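I'd been told Maysoun Akl talks fast, and she does. We met in the dining hall at Wombridge Primary at half past three, when the last of the children had gone, and she'd got through most of the school's budget before I'd found my pen.

She's been head here for 10 years, and what she wanted to talk about was teaching assistants (hers, and everyone else's in Gomthorpe). The council is deciding in June whether to keep paying the top-up that brings their wages closer to what the shops offer.

"I lost 2 in one term to the supermarket," she told me. "Lovely people, brilliant with the little ones. I couldn't even be cross! I'd have gone too."

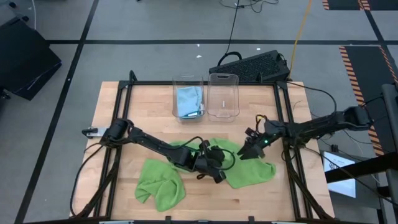 The top-up comes to almost £70 a month for each assistant, and there are 272 of them across the town's schools. I said that sounded like a fair old sum for a council that's already closing the Winutgate library. She pulled a face.

"It is, and I use that library. But you ask a parent whose child can't sit through a lesson without somebody next to them. Ask them what it's worth."

So what happens if the vote goes the wrong way? She's been through the sums more than once. The breakfast club would probably go first, then the reading groups, and she'd be back teaching Year 4 two mornings a week. "Which I'd enjoy, to be fair," she said, laughing. "It's the rest of the job that wouldn't get done."

She's going to the meeting, and she's asked the other heads along too. Three have said yes so far.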